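Sim manipulation notebook, July

Continuing with the pick-from-drawer task for the Trularau benchmark. Yesterday I wrote only that "the results are mixed", and when I read it this morning it told me nothing, so today I try to be more exact.

The question is still the same. We have a policy trained with two camera views, one on the wrist and one fixed in front of the table. When we remove the front view at test time, how much does it suffer, and in which part of the task? My guess in the spring was that the grasp would be fine and the search would be bad. I still believe this but I want to have it in numbers.

Setup: same scene file as before, the cabinet with the top drawer, tomatoes and bowls and the other kitchen things as distractors. Physics settings not touched. Policy checkpoint is the one we call Fusier, trained on the mixed demonstrations. The baseline is Kaplan, which has the same size but got no camera dropout in training. I ran 60 episodes for each, with the same seeds, and the cabinet angle is randomized by the seed.

First I looked at the wrist view during the approach into the drawer. When the fingers are open and the tomato is between them, the wrist camera has nearly all the information that is necessary. The gripper covers the lower part of the view, but the fruit is still easy to find against the light drawer bottom. 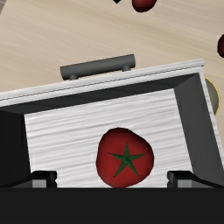
A note came in from Netden on the shared page: would the result be the same if the drawer bottom was dark, because a red object on a light floor is a very easy case and the policy could be doing little more than color matching. They also asked if we log the distance between finger and object at the moment of closing, or only success and failure.

Both points are fair. For the second one, we log it, but I never plotted it. For the first one I have no answer yet. I changed the floor texture to a dark gray for a small test and the policy closed too early in several episodes, but I did this by hand and did not keep the seeds, so I do not count it. It has to be repeated properly.

Now the results with the front camera removed. Fusier loses a little in the grasp stage. Kaplan loses much more, and the failures are strange – the arm goes to a good height and then waits, with small movements left and right, until the time is over. I replayed 3 of these episodes slowly. In every one the target was outside the wrist view when the waiting began. With the front camera on, the same seeds go through without waiting. So it seems to me the baseline learned to take the position of the target from the front view and uses the wrist view only for the last centimeters.

One thing that confused me for roughly an hour: the success counter was also giving a point when a different tomato was moved. The check compares the object class and does not look at the instance. There is more than one tomato on the table, so the number for Kaplan was too high. I corrected the check to use the instance name and started all the runs again. Please do not use the table from last week, it has the same error.

After the correction I went through the front view recordings to see how the arm behaves close to the cabinet. The tomato near the rear corner is the hard one, with the vase on one side and the cabinet on the other.
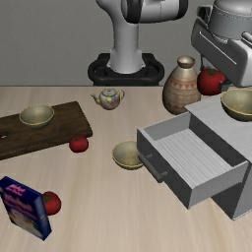
To do next

Repeat the dark floor test with fixed seeds, both checkpoints. Save the config together with the results this time.

Plot the finger distance at closing, separately for success and failure.

Try 2 values of camera dropout in training, one lower and one higher than now. I expect that the higher one will hurt the search, but we never measured it.

Check if the vase has a correct collision mesh. In one replay a finger seemed to go into the neck of it without contact – maybe only the rendering, maybe not.

Send the corrected counter to Netden before they start their own runs. Their branch still has the old one.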